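3.2 Gathering the demonstrations

We wanted the examples to come from people going about a task with their own hands, and so nearly everything in the Trusley set was recorded with hand-held grippers and no robot in the loop. Each collector holds one gripper in each hand, or two collectors share a table with one apiece, and the camera on the tool sees more or less what a camera on the robot's wrist would see later on. We are very fond of this arrangement, partly for its low cost and partly for how quickly a newcomer gets comfortable with it (most of our collectors were recording usable episodes before their first coffee break).

A session begins with both grippers on a cleared stretch of tabletop. The collector opens and closes the fingers all the way, three times, and we use those movements later to line up the two video streams and to set the zero point for finger width. Nawal El Fassi wrote the first version of this routine, and we have changed it very little, apart from asking people to go more slowly.
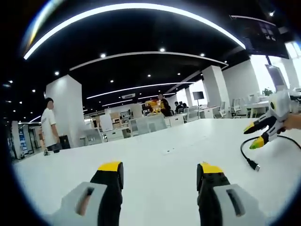 Figure 3. Recording with two hand-held grippers at a white table in an open office. The view is from the camera on one gripper; the yellow-tipped fingers of the other are at the right.

After the opening movements come the episodes themselves, in blocks of 15, with a rest between blocks that we came to insist on. Tired wrists make for wobbly paths, and a policy will learn the wobble quite faithfully! Over the whole effort we recorded 2,000 episodes, of which 919 were kept for training once Mostafa Helmy and Khadija El Khatib had gone through them by hand. That is a stricter cut than we had planned, and we come back to it in Section 5.

We made no attempt to keep the surroundings plain. Our earlier Illik set was recorded against a gray curtain, and the policies trained on it were easily upset by a person walking past or a change in the daylight. For Trusley we let the life of the room carry on as it liked, and we held back 80 of the kept episodes, chosen for their busy backgrounds, as a validation split. The wide lens takes in a great deal beyond the table, and we resize the full image without cropping it.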